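Skirnivell Cell Software – Pre-Run Inspection Checklist, Two-Arm Bag Packing
Applies to: Millet planner, Bolter controller, perception build 87
Completed before the July run. Result codes: P pass, C pass with comment, F fail.

1. Controller state
1.1 Both arms report ready in Bolter – P
1.2 Joint limits loaded from the cell file, not defaults – P
1.3 Stop input halts both arms from either client – P
1.4 Watchdog timeout set to 12 ms – C
Comment: the left arm came up with the old value after restart. Corrected by hand. Startup script still needs the fix.

2. Collision model
2.1 Front rail, posts and wall baskets present in the model – P
2.2 Tote bag modeled with handles up – C
Comment: Millet treats the bag as a rigid box. The handles stand above the rim and need their own keep-out volume. Margin raised to 5 cm until that is in.

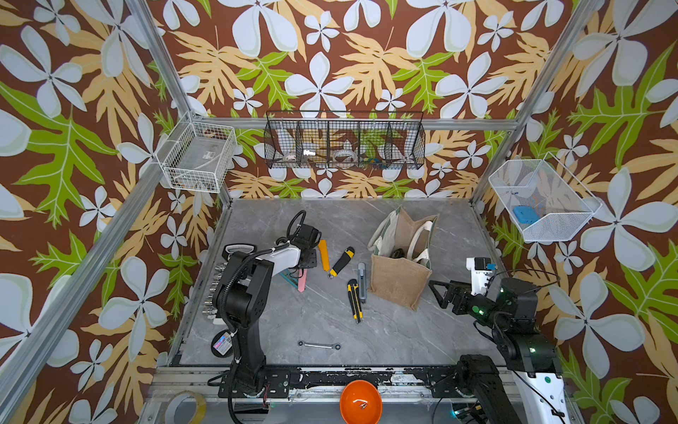 Ese Iyamu
Motion Planning Engineer

3. Perception
3.1 Table plane fit within tolerance – P
3.2 Utility knives segmented as separate objects – C
Comment: black and yellow handles separate well. The gray knife scores lower on the gray marble pattern. Do not lower the global threshold; use the per-class setting.
3.3 Wall regions masked – F
Comment: flowers on the wallpaper return false candidates. Mask was drawn for the previous camera pose. Redraw and rerun 3.1 to 3.3.

4. Wrist view
4.1 Stream time offset below limit – P
4.2 Bag opening detected – C
Comment: the detector follows the green and white strap as the rim on that side – acceptable for approach, too coarse for insertion.

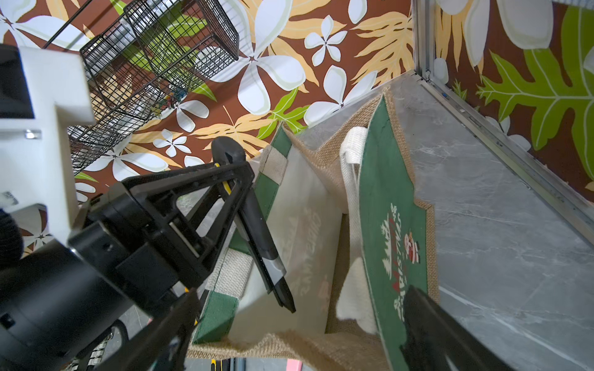
Wrist view, item 4.2. Upper finger angled toward the bag opening.

5. Logging
5.1 Zukuser recorder writes both arm streams – P
5.2 Free disk space checked – P

Status: hold on 3.3. Recheck assigned to Kyrylo Maksymiv.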